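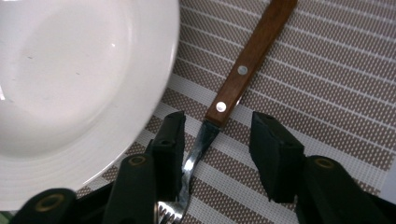

这周我基本没写代码，全耗在两根夹指上了。事情是这样的，Nivlow 摆餐台那套手持夹爪，从六月用到现在，手感越来越“飘”，合拢的时候左右两边的指垫总有一边先到。餐叉这种东西最挑毛病，木柄上带两颗铆钉，往下收成一截细细的、亮得反光的钢颈，叉子又躺得离左边指垫近一点，要是左边再抢先半拍，钢颈就被推着在编织垫上转个小角度，等右边赶到，夹住的已经偏了。碗倒是没这个烦恼，白瓷大碗又重又稳，碰一下也不动。

先报个结果吧：截至2026年10月1日，这套夹爪已经拆洗、换垫、重新对中，回到台子上继续干活了。编辑让我写一条短消息，说三百字就够，我显然没忍住，写多了，请多包涵。

毛病是 Pramila Kandpal 先发现的。她那天翻夹取记录，说失败的几次几乎都是叉子，勺子和杯子没什么事，问我是不是换过餐具。没换过啊！我第一反应是标定跑了，老老实实把相机外参重标了一遍，折腾掉大半个下午，一点用都没有。后来 Parviz Hassanpour 路过，拿起夹爪空捏了两下，说你这个左边松了，你自己听。我凑过去听，还真有一点很轻的“嗒”声，在快要合到底的位置。

于是拆。夹指的臂是黑色的，上面有黄铜色的圈，我们平时就管它们叫“铜眼”，拆之前我习惯在每个旁边贴一小条美纹纸写上编号，装回去的时候省得猜。左侧臂根部的衬套磨出了间隙，用手能晃动，右侧还是紧的。指垫也该换了，表面原来是哑光带一点纹理的，旧的那对中间已经磨平了一块，用指甲刮过去滑溜溜的。Parviz 的意见是两边一起换，衬套也成对换，别只救左边，不然过两个月又轮到右边，还得再拆一回。我本来想省一个衬套，被他瞪了一眼，就都换了。

备件是从 Cullinane 订的，等了七天。等件那几天我们没让台子闲着，先用旧夹爪练杯子和碗，叉子一律不碰。Dela Eshun 趁这个空当把夹取脚本里的合拢速度分成了两段，前面快，快要碰到的时候慢下来。这个改动其实跟磨损没关系，不过大家早就想要了，正好一并上。

装的时候有一步我想多说两句，就是对中。我们以前图快，用眼睛看着两边差不多就锁螺丝，这次老实用了塞尺。做法不复杂：两边指垫合到底，中间夹一片塞尺，左右各试一遍，哪边先吃紧就松哪边的限位螺丝，一点一点退。螺丝不要一次拧死，先带上劲，空捏十来下再复查，最后才上螺纹胶。胶点一小滴就行，我第一次点多了，流到铰接的地方，又拆下来擦，白白多花了半小时（谢谢 Dela 没有拍照）。

还有指垫上方那个小孔，里面爱积灰。我们的餐垫是塑料编的，时间长了会掉一些细碎的毛屑，加上手上的油，堵得挺结实。我拿牙签掏了掏，再用气吹，最后用无纺布蘸一点酒精擦指垫表面，等干透了再装。酒精别直接往臂上喷，渗到衬套里面会把润滑脂带走，这个亏我们以前吃过。

装好以后跑了一轮复测，全是餐叉，摆法也故意弄得别扭：斜着放，挨着碗沿放，靠左一点靠右一点都有。一共夹了737次，没夹稳的有两次，两次都是叉柄压在碗沿底下，换人来大概也得先挪一下碗。Pramila 看完记录说行，可以恢复正常排班。她平时夸人很省，一个“行”字够我高兴一晚上的！

顺便说下费用，衬套、指垫加螺纹胶，一共1580块，走的是 Flekska 项目的耗材预算，单子我已经交上去了。旧衬套我没扔，装在小袋子里放在工具柜第二层，想看磨损样子的可以自己去翻，看完请放回去。

接下来的保养也定了个规矩：每周五收工前空捏听声，擦指垫，掏一次小孔，在柜门上那张表里签名。间隙每个月用塞尺查一回，先由我来，我不在就找 Parviz。隔壁 Mevik 那套用的是同样的夹指，Eftychia Lambrakis 已经来借过塞尺了，听她的口气，她那边左边好像也有点松。塞尺用完记得还我。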